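침대 위에서 배우는 빨래 개기… 손으로 가르치는 로봇 교육 현장

2022.12.28.

아침마다 이불을 정리하고 마른 옷을 개는 일은 누구나 한 번쯤 귀찮다고 느껴 보셨을 겁니다. 그런데 이 평범하고도 끝이 없는 집안일을, 요즘은 로봇에게 찬찬히 가르치는 분들이 있습니다. 가정용 로봇의 동작 학습을 연구하는 손데티(Sondetti)가 지난 4월부터 이어 온 ‘율툼(Jultum)’ 프로젝트 이야기입니다. 이름만 들으면 커다란 연구실과 번쩍이는 장비가 먼저 떠오르지만, 이 프로젝트의 수업은 실제로 사람이 사는 집의 방에서 이루어집니다. 침대가 있고, 창가에 커튼이 걸려 있고, 한쪽에는 개어 놓은 옷이 쌓여 있는, 우리가 늘 보는 그런 방 말입니다.

방식은 듣고 보면 꽤 정겹습니다. 시연자가 양손에 집게 모양의 그리퍼를 하나씩 들고 옷을 직접 집고, 당기고, 접습니다. 그리퍼에 달린 카메라가 그 과정을 손끝 가까이에서 기록하고, 나중에 로봇이 그 기록을 보고 동작을 익히게 됩니다. 어린아이의 손을 잡고 단추 끼우는 법을 알려 주던 옛 기억이 떠오르는 대목이지요. 프로그램을 한 줄씩 짜서 “여기를 집어라, 저기로 옮겨라” 하고 일러 주던 때와는 가르치는 풍경부터가 사뭇 다릅니다.
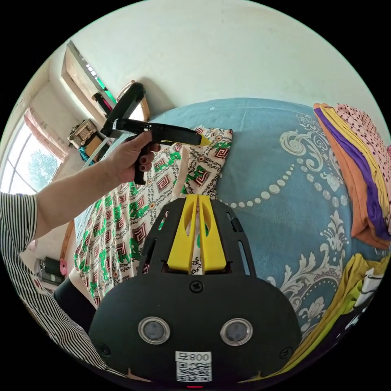

양손에 그리퍼를 들고 진행하는 옷 개기 시연. 침대 위에 무늬 있는 옷이 펼쳐져 있다. (제공=손데티)

프로젝트의 현장 진행을 맡은 맘타 가우탐(Mamta Gautam) 씨는 옷이야말로 로봇에게 가장 까다로운 선생님이라고 말합니다. 컵이나 상자는 어제 집은 자리를 오늘도 집을 수 있지만, 천은 손을 댈 때마다 모양이 달라지기 때문입니다. 가우탐 씨는 “처음 오신 분들은 대개 너무 예쁘게 개려고 애를 쓰세요. 그러면 저는 평소 집에서 하시던 대로 해 주시라고 부탁드립니다. 중간에 옷이 뭉치면 뭉친 대로 다시 펴시면 되고, 그 다시 펴는 동작이 저희한테는 참 고마운 자료거든요” 하고 웃으며 설명했습니다.

지금까지 시연에 참여한 가정은 211곳, 모인 시연은 2466건에 이릅니다. 이 가운데 318건은 무늬가 복잡한 옷만 따로 골라 진행한 것이라고 합니다. 무늬가 어지러운 옷은 어디가 접힌 선이고 어디가 그려진 선인지 카메라로 구분하기가 쉽지 않은데, 꽃무늬 이불 위에 올려놓기라도 하면 사람 눈에도 헷갈릴 때가 있습니다. 연구진은 그래서 일부러 바탕을 치우지 않고, 각 가정에서 쓰는 침구를 그대로 둔 채 시연을 부탁드리고 있습니다. 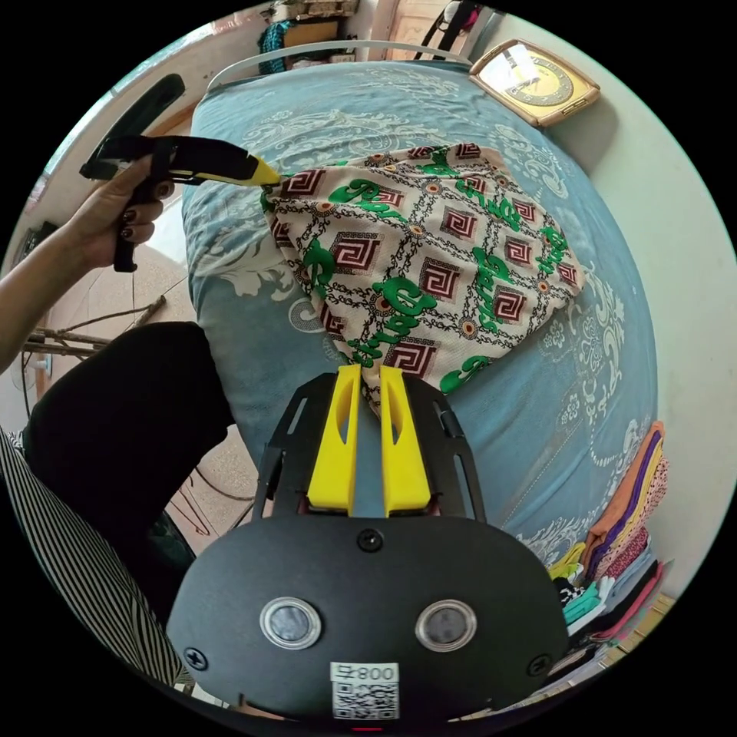 그리퍼를 쥐는 요령도 처음에는 조금 낯설다고 합니다. 맨손이라면 손가락으로 슬쩍 훑어 모서리를 찾을 텐데, 그리퍼로는 두 집게 끝을 천 가까이 가져가 모서리를 눌러 보듯 더듬어야 할 때가 많습니다. 참여자들은 본 시연에 앞서 수건 한 장으로 연습을 하고, 익숙해지면 윗옷과 바지로 넘어갑니다. 한 참여자는 “젓가락질을 새로 배우는 기분이었는데, 몇 벌 개고 나니까 어느새 제 손 같더라고요. 우리 집 빨래까지 다 개고 가서 오히려 제가 덕을 봤지요” 하고 소감을 전했습니다.

모인 기록은 협력사인 투오미넨(Tuominen)으로 보내져 검토를 거칩니다. 집게가 천을 놓친 순간이나 카메라가 가려진 구간에는 따로 표시를 해 두고, 검토가 끝난 자료는 제시에르(Jesier)라는 이름의 두 팔 로봇을 훈련하는 데 쓰입니다. 제시에르는 현재 수건과 민무늬 윗옷을 중심으로 연습하고 있으며, 무늬 옷은 다음 단계 과제로 잡혀 있습니다.

손데티는 새해에 11개 지역으로 시연을 넓힐 계획입니다. 옷 개기와 더불어 이불 정리, 양말 짝 맞추기도 과목에 넣을 예정이며, 참여를 원하는 가정은 율툼 프로젝트 안내 창구에서 신청할 수 있습니다. 특별한 준비물은 없고, 평소 입는 옷 몇 벌과 옷을 펼칠 만한 침대나 넓은 탁자만 있으면 됩니다.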